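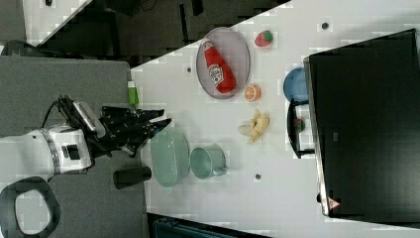 Vol. 9, No. 2

A Row of Beans for the Winter Shelf

Most vegetable gardeners grow beans, and most of them pick every pod green. A dry bean crop is the same plant left alone longer. It takes less picking, less washing and no freezer space, and the harvest keeps in a jar on a shelf until you want it. So it's odd how few home gardens have a row of them.

Part of the reason is price. A bag of dry beans at the store costs very little, and a gardener with a small plot would sooner use the space for tomatoes. Agnes Gourlay felt that way for years. She gardens on a long, narrow lot at the edge of Moviritz, with a fence on the north side that gets sun all day and had nothing on it but bindweed. One June a neighbor gave her a handful of Painemal, a brown and cream climbing bean, and she pushed them in along the fence mostly to keep the weeds down. She forgot about them until the pods were rattling.

"I cooked them that winter and they were done much faster than I expected," she says. "I had been buying old beans all my life and didn't know it."

Age matters more than most cooks think. A bean that has sat in a warehouse for years may never soften, however long it soaks. Beans from last fall's garden cook evenly and hold their skins.

Choosing a kind

Bush beans are easier to start with. They ripen more or less together, so the whole plant can be pulled at once, and they need no support. Pole beans give more for the same ground but ripen from the bottom up over several weeks, which means going down the row with a bucket now and then to take what's ready.

The number of days on the packet is worth checking. Some packets list the days to a green pod and some the days to a dry one, and the difference can be more than a month. In a short-season area, that's the difference between a crop and a compost heap. Detum, a small seed house that sells by mail, prints both numbers on the packet. Other sellers will usually tell you if you write and ask.

Limas and runner beans want their own advice and are left out of this article.

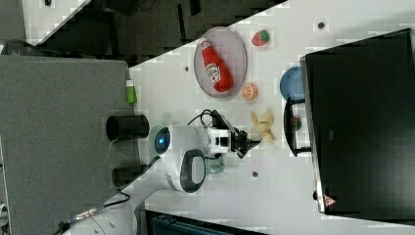
Soil should be loose and only moderately rich. Fresh manure gives a wall of leaves and hardly a pod behind them. If the bed grew squash or corn last year and was fed well then, add nothing. Beans do dislike cold ground, and seed that goes in too early will rot there. Wait until the soil feels warm to the back of your hand a finger's depth down. Majdi Khalaf, whose garden lies in a frost pocket below Agnes's street, sows late every year and says his plants catch up with hers by midsummer.

Set the seed an inch deep, with a hand's width between plants for bush types and a little more for pole types. Dry beans need more air than green ones. A crowded row stays damp inside, and the lowest pods mold before they dry.

Watering

Water matters at two points: when the seed is coming up and when the plants are in flower. Between those times an established row on decent soil can look after itself in most summers. Overhead sprinkling late in the day is the worst way to do it, as the leaves stay wet all night and rust gets in. Majdi runs a Floslow soaker hose down the middle of each double row and covers it with straw. Liên Mạch, on sandy soil a few streets away, uses a watering can and gives each plant a slow drink at the root.

Once the pods are full and the first of them start to yellow, stop watering entirely. This is hard for people who are used to keeping a garden green. The leaves will turn and drop and the row will look neglected. Leave it.

Trouble

Mexican bean beetles are the main pest here. The eggs are yellow and sit in clusters on the underside of the leaf, and crushing them early in the season does more good than anything you can do later. Rabbits will take seedlings down to the stem. A low wire fence for the first few weeks is enough, and it can come off when the stems toughen.

Deer are another matter, and Agnes has given up on the end of her row nearest the woods.

Bringing them in

A pod is ready when it is papery and the beans inside rattle. Press a thumbnail into one. If it leaves a dent, give the pod more time. If a week of rain or a hard frost is coming and the crop is nearly there, pull the plants whole and hang them upside down somewhere dry with air moving through. A garage with the door propped open will do, and so will a porch.

Quang Châu grew 49 plants last year along both sides of a driveway and hung them all from the rafters of his carport. He shells by putting dry plants in an old pillowcase and walking on it. The beans fall to the bottom and the chaff can be lifted off the top by hand. What's left is poured from one bowl to another in front of a fan, or outdoors in a steady breeze. For a small crop, shelling at the kitchen table is just as quick.

Pick over the beans and throw out any that are shriveled, split or spotted with mold. Then spread them in a single layer indoors for roughly two weeks, stirring when you think of it. They should feel like gravel before they go into a jar.

Weevils are the last thing to think about. Their eggs can be inside beans that look perfect. A few days in the freezer, in a sealed container, will kill them, and it won't hurt the seed so long as the beans are fully dry first. Let the container come back to room temperature before you open it, or moisture will settle on the beans and you'll have to dry them again.
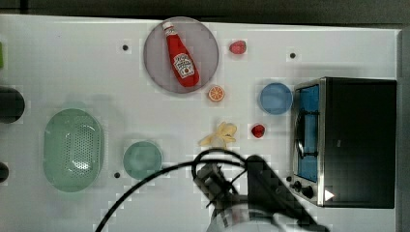
Ketchup bottle on a round gray plate, with a strawberry to the right.

Saving seed

Beans mostly pollinate themselves, so seed from a good row will usually come true. Sum-yee Su keeps several kinds going and plants them at opposite ends of the garden with something tall between them. She marks her best plants with yarn while they are still green, choosing the ones that set pods early and stayed clean, and doesn't eat from those at all. Seed is kept in paper envelopes inside a tin, with the name and the year on each.

Beans stay good for planting for several years if they are kept cool and dry. If you're unsure about an old packet, fold a few in a damp paper towel and look at them in a week.

Seed lists are out now, and the less common climbing kinds tend to sell out before spring. Painemal is not in most of them. Agnes will mail a small packet to readers who send a stamped envelope to the magazine, as long as her jar holds out.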